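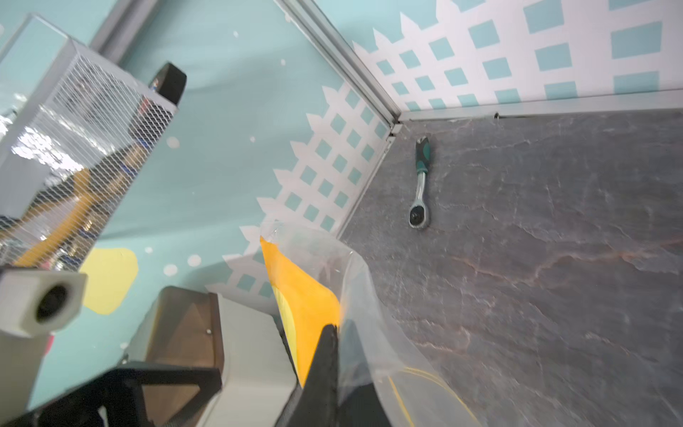
*Wrist camera view, bag task, with the ratchet wrench on the slate-textured top.*

# Feria example collection: frequently asked questions

Last updated 20 June 2019. Maintained by Yara Harb. Send corrections to her directly and she will add them to the next version.

## General

**What is Feria?**

Feria is the set of recorded examples we use to train the Grikell arm to pick up and move small household and workshop items. A person guides the arm through a task, the recorder saves what the cameras and joints report, and the learning system is trained on the result.

**What counts as one example?**

One attempt at one task, from the moment the recorder starts until the operator presses stop. If you stop and start again, you have two examples. Do not join them afterward.

**How many examples do we have?**

The current release holds 273. Files waiting for review are not in that number.

**Who can record?**

Anyone who has done the half-day training and has a login for Prasach, the recording program. Ask Yara for both.

## Setting up

**Do I need to clear the table before I start?**

No. Other items may stay on the surface as long as they are not blocking the item you are going to grasp. The wrench in the view at the top of this page is fine where it is, well away from the bag. We want the system to learn to deal with things it has not been asked to touch.

**Can I change the wall panels?**

Yes, between sessions. Do not change them partway through one. Write the panel name in the session notes. The aqua panel with the white dots and picket fence is listed as "fence" in the menu.

**Why are the walls printed at all?**

A system trained against one plain wall tends to do badly when the wall changes. Patterns give us variety without moving the whole station to another room.

**Should the gripper be in the wrist camera view?**

Yes. The fingers should be visible, and so should whatever is between them. If you can't see both fingers, the camera mount has slipped. Loosen it, set it back to the mark, and run the camera check again.

## Recording

**How long should an example be?**

Most bag tasks take 12 seconds or so less practice than people expect, but there is no target time. Work at a steady speed. Long pauses are worse than slow movement. If you need to think, stop and discard.

*(Y.H.: the sentence above needs rewriting. Please read it as "there is no target time" and ignore the rest.)*

**Are clear bags allowed?**

Yes, and we need more of them. Clear plastic is hard for the system. It folds differently each time, it picks up highlights from the lights, and what is inside it is often easier to see than the bag. Label the item as "bag, clear" and put the contents in the second field. For the bag at the top you would write "orange-yellow flat item, yellow cord."

**Where should I grip a bag?**

Wherever you can get a firm hold on the film. Try not to use the same corner every time. Change your approach after every 4 examples.

**What if I drop the item?**

Keep going if you can pick it up again without using your hands. Mark the example "recovered." If the item falls off the table, press stop and mark it "failed." Failed examples are kept in a separate folder and should not be deleted.

**Can I reach in while the recorder is running?**

No. Pause the arm and stop the recorder first. This applies even if you only want to straighten something.

**Do reflections ruin an example?**

Not usually. Shiny metal and plastic will show bright spots, and these are normal. Discard the example only if glare hides the item for most of the attempt.

## Review and storage

**Who checks the examples?**

Each one is looked at by 2 reviewers. The person who recorded it can't be either of them. If the reviewers disagree, Yara decides.

**What are the common reasons for rejection?**

- Wrong item label, or contents field left blank
- Camera check not run before the session
- A hand in view
- Recorder stopped before the fingers opened

**Where do the files go?**

Prasach copies them to the Latuheru server when you close the session. Leave the workstation on until the status line says "copied." If it still says "waiting" when you are ready to leave, write the session number on the whiteboard.

**Can I use Feria examples in my own project?**

Inside the lab, yes. Use a numbered release and say which one in your write-up. For use outside the lab, write to Yara first.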